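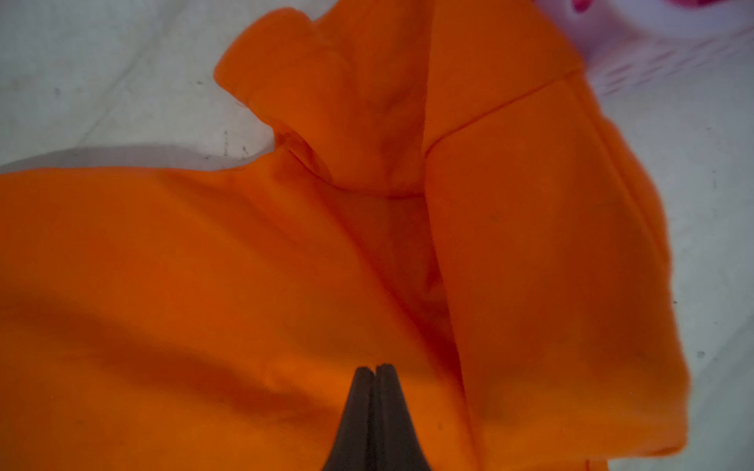

Nomen Home Help > Laundry > Colours and dyes

New bright cotton keeps turning the wash water orange. Will it ever stop?

Posted by tank_water_only, June 19, 2021

I bought a few heavy cotton tops in strong colours from a clearance shop and the orange ones are bleeding badly. I've washed them 3 times by themselves and the water coming out of the drain hose into the laundry tub is still coloured. It is lighter than the first time, but you would not want a white shirt in there with it.

The labels say 100 per cent cotton, warm wash, wash dark colours separately. I've been using Malis powder, the ordinary one in the big box, on a warm cycle. The machine is a Skiven front loader, spins at 800 and has no hand-wash setting. We're on tank water, so I don't want to keep running loads for two or three tops.

My mum always put vinegar in the first wash and a neighbour says salt. Does either of those work? I would also like to know whether I've done any harm by using warm water. They don't look faded yet, apart from a paler line along the cuffs.

greyshirts

Vinegar worked for me. Half a cup in the rinse. Never had any more trouble with it.

Edit: mine was a red tea towel, so it might be different for clothes.

bobbin_and_peg

I did alterations and laundering for a costume hire place for a good while and this came up constantly. What you have is loose dye that wasn't rinsed out properly at the factory. Some cheap bright cotton is sold like that. Vinegar and table salt won't lock it in. Salt has a job in the dye bath, when the colour is going on, and vinegar is for dyes used on wool and silk. Neither will hurt a cotton top in a small dose, but go easy on the vinegar in a front loader as it can be hard on the rubber seals over time.

Warm water hasn't done any harm. It shifts the loose dye faster, so you get through the bad stage sooner. Once the water runs clear, change to cold and leave it there.

For tank water I'd stop using the machine for this and do it in a bucket:

Fill the bucket with warm water and a small squirt of liquid detergent. Powder often has a brightener or a bleach in it, so read the box.

Put one colour in at a time and push it right under. Leave it for an hour, moving it now and then so the dye doesn't settle back in patches.

Wring it out and soak again in plain water. The second bucket tells you more than the first.

Dry it in the shade, inside out.

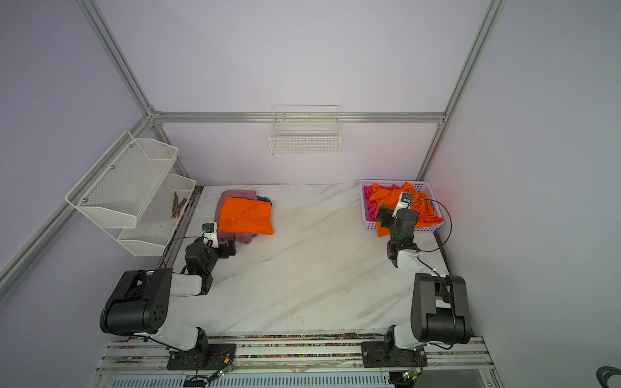

Checking whether it's safe to mix

Wet a hidden part of the garment, an inside hem for instance, and press it hard between two bits of old white cloth. Leave it until it's nearly dry. If the cloth is clean, you can wash the top with other colours on cold. I would still keep it away from whites for a while.

Do this for each garment. Two tops from the same shop can behave quite differently — they may have come out of different dye lots.

The paler line on the cuffs is wear. Folded edges rub against the drum and against other clothes, and strong colours show it first. Turn the tops inside out and do up any zips in the same load. A slower spin helps a bit too.

If it's still bleeding after several soaks, look for a dye fixative made for cotton. Craft shops have it. I've used the Huenchumán one and it did the job, though it isn't cheap and it left the fabric a little stiff until the next wash.
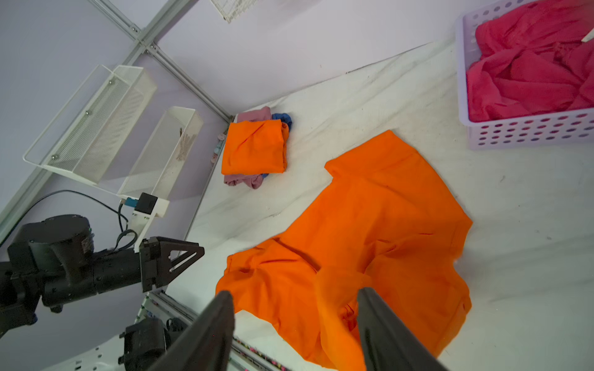
Can I leave them soaking overnight to save doing it twice?

An hour or two is long enough. After that the loose dye just sits in the water and can go back onto the cloth unevenly, and pale trims or stitching will pick it up. Change the water and do a second short soak. The used water can go on the lawn if your detergent is a low-salt one.

colour_me_lazy

Colour catcher sheets. Put one or two in with the load. They do catch some of it, but if the water is as strong as you say I wouldn't trust them with anything white. I wash all my brights together on cold and keep an old grey towel set for the same load.

tank_water_only

Thanks all. Did the bucket soak on the worst one and the second bucket was only faintly coloured. I'll do the hem test before it goes in with anything else. The powder box does say it has a brightener, so that's going to be kept for the sheets.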